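Packing a globe, a test tube rack and other awkward things for a move

Home > Moving and Storage > Packing
Asked in September · 3 replies
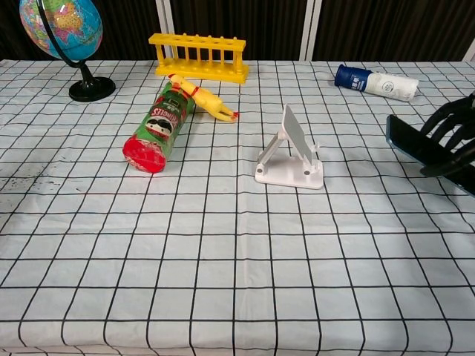 Some of what still needs a box: globe, rack, rubber chicken, Pringles can, phone stand.

Posted by Praltov

I'm moving to a smaller flat at the end of the month and have done the books, clothes and kitchen. What's left is the stuff from my desk and the shelf over it, and none of it is a shape that goes in a box with anything else.

The globe is the main worry. It's a desk one with a black curved arm and a round black base. I don't have the box it came in. The test tube rack is solid yellow plastic with a row of thin upright pegs between the top bar and the base, and I can see those snapping if something heavy shifts on to them. There are no tubes to go with it, I use it for pens. The rubber chicken and the phone stand are less of a problem but I'd like them in the same box if possible.

I've got two medium boxes left, the sort rated for 25 kg, and one roll of bubble wrap. The van is booked for 8 in the morning and the drive is 200 miles, part of it on bad roads. Is it worth buying a special box for the globe?

3 replies

Somogyi
No need for a special box. Measure the globe across the widest part, arm included, and use a box with at least 5 cm to spare on every side. If it comes off the stand without forcing, take it off and wrap the two parts separately. If it doesn't, leave it alone.

Wrap the ball in something soft first, an old T-shirt or a pillowcase, then the bubble wrap. Tape straight on to the globe will lift the printed paper if it's a paper-covered one, so only tape wrap to wrap. Put a folded towel in the bottom of the box, stand the globe upright on its base, and fill the corners with socks or jumpers up to the top. Nothing on top of it. Write the way up on two sides.

For the rack, push rolled up kitchen paper in between the pegs until they don't move, then wrap the whole thing once. Lay it flat in the other box. The chicken can go along one side of it as padding. Fold the phone stand up if it folds and slide it down the other side.

Keep any crisps out of both boxes. I had an opened tube in with my desk things and was picking crumbs out of a keyboard for weeks.

Rasena
just put it on your lap in the van, thats what I did with mine. 50p charity shop globe and it is still fine after 3 moves

Edelum
Agree with most of what Somogyi says, but I wouldn't use newspaper anywhere near the yellow things if you were thinking of it. The ink comes off on pale plastic and rubber and on rubber it doesn't always wash out. Plain packing paper is cheap, I paid a few pounds for 30 sheets and had plenty over.

Also check the screw or nut at the top of the globe arm, if yours has one. Mine worked loose on the drive and I only found the little nut because it was still in the towel. A bit of masking tape over it is enough.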